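Placa base

La placa base, también llamada placa madre, tarjeta madre o placa principal, es el circuito impreso al que se conectan los demás componentes de un ordenador. Aloja el zócalo del procesador, las ranuras de memoria, el conjunto de chips auxiliares y los conectores de almacenamiento, vídeo y periféricos. Distribuye además la corriente que llega de la fuente de alimentación y contiene el programa de arranque.

En España predomina la forma «placa base», mientras que en buena parte de América se prefiere «tarjeta madre» o «placa madre». El término inglés motherboard aparece también en textos técnicos en español, a veces abreviado como «mobo» en foros de aficionados.

Historia

Los primeros ordenadores no tenían placa base en el sentido actual. Sus circuitos se repartían entre numerosas tarjetas insertadas en un panel trasero que se limitaba a unir unas con otras. La llegada del microprocesador permitió reunir en una sola placa funciones que antes ocupaban un armario.

Durante los años ochenta, la difusión del ordenador personal fijó la costumbre de dejar ranuras libres para que el usuario añadiera tarjetas de sonido, de red o de vídeo. El formato AT dominó el mercado hasta mediados de los noventa, cuando fue desplazado por ATX, que reordenó los conectores traseros y facilitó la ventilación.

Con el tiempo muchas de aquellas tarjetas se volvieron innecesarias. El sonido y la red pasaron a integrarse en la propia placa, y el controlador de memoria, antes situado en un chip separado, se trasladó al interior del procesador.

Componentes

Zócalo del procesador. Sujeta el procesador y lo comunica eléctricamente con la placa. En los zócalos de tipo PGA las patillas están en el procesador; en los de tipo LGA los contactos elásticos se encuentran en el zócalo, y el procesador presenta superficies planas. Cada generación de procesadores suele exigir un zócalo determinado, de modo que la placa condiciona las ampliaciones posibles.

Ranuras de memoria. Reciben los módulos de memoria RAM, normalmente en formato DIMM o, en equipos portátiles, SO-DIMM. Una muesca en el borde del módulo impide colocarlo al revés. Las placas domésticas suelen ofrecer 2 o 4 ranuras, y las de estaciones de trabajo y servidores pueden llevar más, repartidas a ambos lados del zócalo.

Chipset. Gestiona la comunicación con el almacenamiento, los puertos USB y parte de las ranuras de expansión. Tradicionalmente se dividía en puente norte y puente sur - el primero atendía a la memoria y al vídeo, el segundo a los dispositivos más lentos -, pero en los diseños recientes queda un único chip.

Ranuras de expansión. La norma más extendida es PCI Express, que sustituyó a PCI y AGP. Sus ranuras se distinguen por el número de carriles. Las tarjetas gráficas utilizan por lo general las de mayor longitud.

Firmware. El programa de arranque, conocido como BIOS y más tarde como UEFI, se guarda en una memoria no volátil. Comprueba los dispositivos al encender el equipo y cede después el control al sistema operativo. Una pila de botón mantiene el reloj cuando el ordenador está desconectado.

Reguladores de tensión. Se sitúan cerca del procesador y convierten los 12 voltios de la fuente en las tensiones mucho más bajas que este necesita. En placas de gama alta llevan disipadores propios.

Formatos

El formato determina las medidas de la placa, la posición de los tornillos y el tipo de caja. ATX es el habitual en equipos de sobremesa; microATX y Mini-ITX son versiones reducidas. Algunos fabricantes de equipos completos emplean diseños propios, lo que complica la sustitución de la placa por otra de distinta procedencia.

Montaje y sustitución 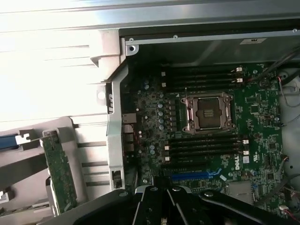
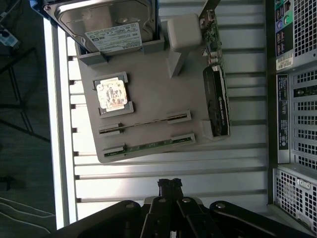 Placa Dell con el zócalo sin procesador, y maqueta de plástico gris con componentes reales.

Antes de manipular una placa se desconecta el equipo de la red y se descarga la electricidad estática, por ejemplo con una pulsera antiestática. La placa se fija a la caja mediante separadores que evitan el contacto de las soldaduras con el metal. Un separador mal situado puede provocar un cortocircuito.

El procesador se deposita en el zócalo sin ejercer presión, haciendo coincidir las marcas de una esquina, y solo entonces se baja la palanca de retención. Entre el procesador y el disipador se aplica una capa fina de pasta térmica. Los módulos de memoria se introducen hasta que las pestañas laterales quedan cerradas.

Al sustituir una placa conviene anotar antes la posición de los cables del panel frontal, cuya disposición varía según el modelo. El sistema operativo puede requerir una nueva activación.

Averías frecuentes

Los condensadores electrolíticos fueron durante años el punto débil de muchas placas, y su envejecimiento se reconocía por el abombamiento de la parte superior. Otras averías corrientes son las patillas dobladas del zócalo, las pistas dañadas por golpes de destornillador y la pérdida de configuración por agotamiento de la pila.

Para el diagnóstico, muchas placas emiten pitidos codificados o muestran un código en una pequeña pantalla. El significado de cada señal depende del fabricante del firmware y figura en el manual.

Reciclaje

Las placas contienen cobre, estaño y pequeñas cantidades de oro y paladio, y las más antiguas también plomo en las soldaduras. En la Unión Europea se consideran residuos de aparatos eléctricos y electrónicos y deben entregarse en un punto de recogida autorizado.

Véase también

Circuito impreso
Fuente de alimentación
Memoria de acceso aleatorio
Tarjeta gráfica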